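PRESS RELEASE

Drodgate toy library moves to larger rooms and opens its shelves to all families in the district

Drodgate, April – The Drodgate Toy Library will open in its new rooms on the ground floor of the former Rey spinning mill this month. From the opening day, any family living in the district can borrow toys, puzzles and board games without paying a yearly fee. Until now, membership was limited to families with a child in one of the four town nurseries.

The new rooms measure 182 square metres, and the library can now show its full collection of 1308 items at the same time. In the old place, above the bakery in Clilenov Street, a large part of the collection was stored in boxes in the cellar, and parents had to ask for these items from a printed list. The stairs were also a difficulty for people who came with a pushchair or with more than one small child. The new entrance is at street level and has a wide door.

"For years we have said to parents that we have the toy they are looking for, but please come back next week when we have found it," said Janaína Teixeira, who has led the library since its second year. "This was not pleasant for them and also not for us. Now they can walk along the shelves and choose together with the child. I believe the children will choose quite differently from what we expect."

How borrowing works

A family can take home up to five items for a period of three weeks. The loan can be made longer once, by telephone or at the desk, if no other family is waiting for the same item. To register, a parent or guardian needs to bring proof of address and fill in one form. The form is available in six languages. Grandparents who look after children regularly may have a card of their own.

There is no fine for late return. The library will send a reminder after three days and a second one after ten days. If a part is missing, families are asked to write this on the small card inside the bag, so that the staff can look for a replacement. For lost or broken items the library may ask for a contribution, but it will never be higher than 23 euros, also for the large items such as the balance bicycles and the play kitchens.

Childminders and playgroups can apply for a group card, which allows them to borrow fifteen items for six weeks. Group cards must be ordered in advance by e-mail, as the number for the first season is limited.

What is new in the collection

With the move, the library has added 650 items which were bought or donated over the winter. A larger part than before is meant for children under three, an age group for which parents have often asked. There are also more games for children from eight years, and a first shelf with items for children who see or hear less well. This shelf was put together with advice from two special teachers in the region.

The collection is now arranged by kind of play and no longer by age. Building, sorting and matching, pretend play, music, movement, and games with rules each have their own coloured label. Every item still carries an age mark, but the staff hope that families will feel free to look further. Sorting and shape toys are a good example: a toddler enjoys feeling and stacking the pieces, while a child of five can use the same set to make patterns or to invent rules for a game.

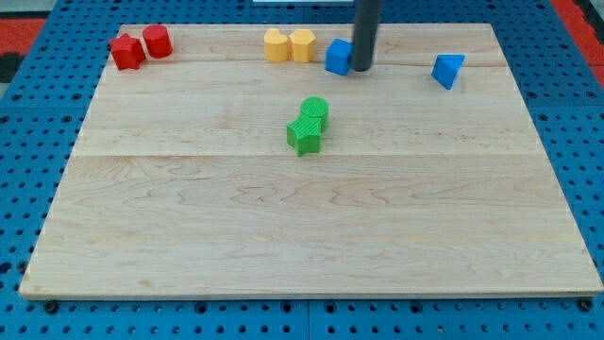
"The age on the box is a help for safety, and for this we take it very seriously," said Margus Žukauskas, who is responsible for buying and checking the toys. "But for interest it says very little. My own daughter was seven and still wanted her first blocks. We want parents to feel relaxed about that."

All items are cleaned and counted after each loan. Small parts are kept in cloth bags with a number, and toys with batteries are tested before they return to the shelf. Toys that cannot be repaired are taken apart for spare pieces – a good wheel or a missing piece of track is often worth more to the library than a new toy.

Support for the move

The shelves and the front desk were made by the local joinery firm Zuteck, which gave its working hours free of charge. The rent for the first two years is covered by the town of Drodgate. The library will continue to pay for new toys from donations and from the sale of second-hand items, which takes place each spring and autumn.

Opening hours and first events

The library will be open four afternoons a week from 14.00 to 18.30, and one morning a week from 9.00 to 12.00. A play corner can be used during all opening hours, also by families who do not wish to borrow anything. Children must be accompanied by an adult.

On the opening day the doors will open at 10.00. Guided visits for parents start every hour, and a story reading for children from three years begins at 15.00. Entrance is free and it is not necessary to register.

Journalists who would like to visit before the opening can arrange a time with Janaína Teixeira at the library desk. Interviews are possible in English and Portuguese.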